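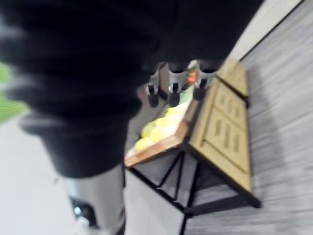
Wrist camera on the move, rack and tabletop in view.

Episode 157 went onto the drive on Friday, a little before lunch, and I did a small lap of the room. That's more than I managed in the whole first month of this project, and I wanted to write down what changed while it's still fresh.

If you're new here, I'm teaching an arm to do shop-type chores. Pick things up, put them in a basket, take them out again, tidy a rack. I don't program any of the motions. I drive the arm through the job by hand, the computer records what the cameras saw and where the joints were, and later a policy gets trained on the whole pile. So the pile is everything! I used to think of collecting as the boring part before the fun part, and now I look forward to it more than the training runs.

The first big change was slowing down between grasps. My early episodes were full of fast swings, and on the wrist view a fast swing is just streaks. I went back through one batch frame by frame and 42 of the episodes had long stretches where you couldn't tell a rack from a cabinet. I haven't thrown those out. Some blur is fine, because the arm will see blur when it runs by itself too, but I don't want it in the half second before the fingers close. Now I swing at whatever speed feels natural, then stop and hover for a beat over the target.

Second change: I quit resetting the table so neatly. I had tape marks for everything in the first week (I was very proud of my tape marks) and the policy learned the tape marks, more or less. Move the basket a hand's width and it reached for the old spot with total confidence. These days I shove things around between episodes, turn the basket a bit, swap which items go first, and leave other stuff lying nearby that has nothing to do with the task.

The basket deserves its own paragraph. A basket with a handle is so much harder than an open bin!

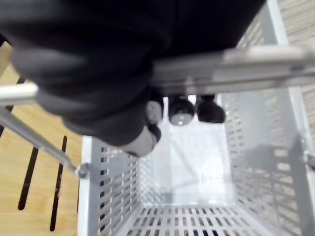
The handle has to be dealt with somehow, and there are two ways to go about it. You can come in over the bar, or you can slide in from the side and stay low. I recorded both for a while, switching whenever I felt like it, and the trained policy split the difference and went straight at the bar. Two good habits averaged into one bad one. So I picked the over-the-top route, re-recorded the basket episodes that needed it, and the next run was so much calmer to watch.

Small items near the basket wall are the other tricky bit. The fingers want room on both sides and the wall doesn't give them any. What works for me is nudging the item away from the wall with one fingertip first, then grasping. I was shy about recording nudges at first because they look clumsy, but the clumsy ones are worth having. Same with misses. If I fumble, I keep recording, back off, and try again in the same episode - the recovery is the part I most want it to learn.

For labeling I'm using Jorno, a little script I wrote over a couple of evenings in May. It plays back an episode and lets me tap a key at each grasp and each release. I also type one plain sentence per episode, and I try to vary the wording. "Put it in the basket" gets dull for me and probably for the model as well.

The full set is called Plellamum (don't ask, it was late) and the goal is 1112 episodes. At my current pace that's a lot of evenings, so I've settled on sessions of an hour, with a break when my wrist starts complaining. Tired driving shows up in the data. The grasps get sloppy and I start taking shortcuts with the hover.

Next up is the rack. I've got a short list of starting poses taped to the monitor and I'm hoping to get the first batch in before the weekend is over. If you collect this kind of data too, I'd love to know how you handle handles. Comments are open.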